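My project was on plastic bags, and whether people in Divthorpe bother using them twice. I picked it because our kitchen drawer at home is stuffed with the things (my mum can't throw one out!) and I wanted to know if we were normal.

I handed out 400 question sheets in October and got 200 back, which I was really chuffed with. Gwion Llewellyn helped me with the sorting, and it still took us 4 evenings.

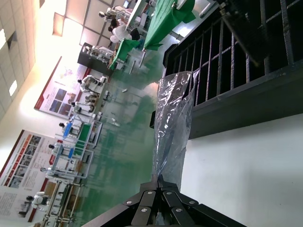 Fig. 3: A clear plastic bag, rather crumpled.

Most people said they keep their bags for bin liners or muddy shoes. Clear ones get thrown away much sooner, and I think that's down to them being so thin – one lady wrote "useless after one loaf". If I did it again I'd ask about paper bags too, and I'd make the sheet a lot shorter.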